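Plissee

Plissee (vom französischen plisser, in Falten legen) nennt man einen Stoff, der in viele schmale, dauerhafte Falten gelegt ist. So steht es in jedem Lexikon, und so fange ich in meinem kleinen Stofflexikon auch an, obwohl ich finde, dass man dem Plissee damit gar nicht gerecht wird! Wer einmal einen Plisseerock getragen hat, weiß, was ich meine: Der schwingt bei jedem Schritt mit und fällt dann wieder zurück, als wäre nichts gewesen.

Herstellung

Früher wurde von Hand gelegt, und manche Werkstätten machen das bis heute. Man braucht dafür zwei gefaltete Kartonformen, die genau ineinanderpassen. Der Stoff kommt dazwischen, das Ganze wird zusammengeschoben, verschnürt und in den Dampf gestellt. Bei Pavliuk in Parmont durfte ich mir das im April ansehen -- die haben dort 903 solcher Formen im Regal, und ich hätte am liebsten jede einzelne herausgezogen. Meine Lieblingsform heißt im Haus »Binari«, wie die Gleise, lauter schmale Doppelfalten nebeneinander.

Wie gut die Falten halten, hängt vor allem von der Faser ab. Polyester lässt sich unter Hitze richtig fixieren und übersteht danach auch die Waschmaschine (kalt, bitte, und ohne Schleudern). Wolle macht ganz ordentlich mit, Baumwolle und Leinen vergessen ihre Falten leider schnell wieder.
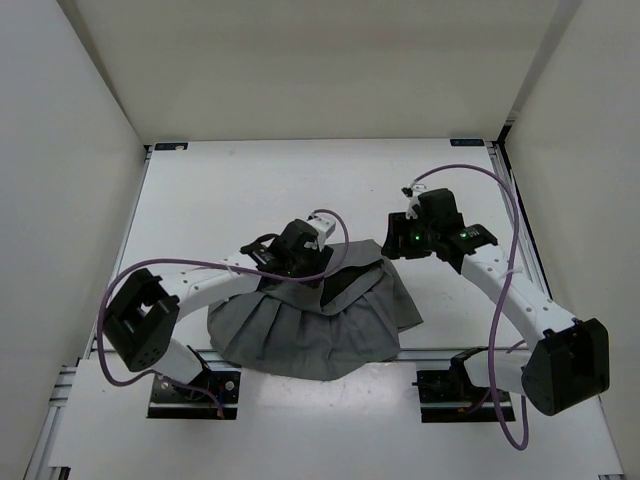
Seide ist ein Fall für sich. Sie nimmt die Falte wunderschön an, verliert sie aber beim ersten Regenguss, und deshalb geht mein gutes Seidentuch nur bei Sonne vor die Tür.

Arten

Beim Flachplissee liegen alle Falten in eine Richtung, beim Stehplissee stehen sie hoch wie bei einer Ziehharmonika. Das Sonnenplissee läuft von der Taille zum Saum auseinander und wird aus einem Kreis oder Halbkreis geschnitten. Dann gibt es noch das Knitterplissee, ganz unregelmäßig, und das mag ich für den Alltag am liebsten -- bügeln entfällt!

Stoffverbrauch

Für gewöhnliche Flachfalten rechnet man mit der dreifachen Breite. Ein Rock mit 1.000 Millimetern fertiger Weite verlangt also drei Meter Stoff, plus Nahtzugabe. Gesäumt wird übrigens vor dem Plissieren, das habe ich selbst einmal falsch herum gemacht und den halben Abend wieder aufgetrennt.

Pflege

Nicht bügeln, nicht wringen, hängend trocknen. Auf Reisen rolle ich meine Röcke der Länge nach zusammen und stecke sie in einen alten Strumpf.

Zuletzt bearbeitet: Freitag, 1. November 2019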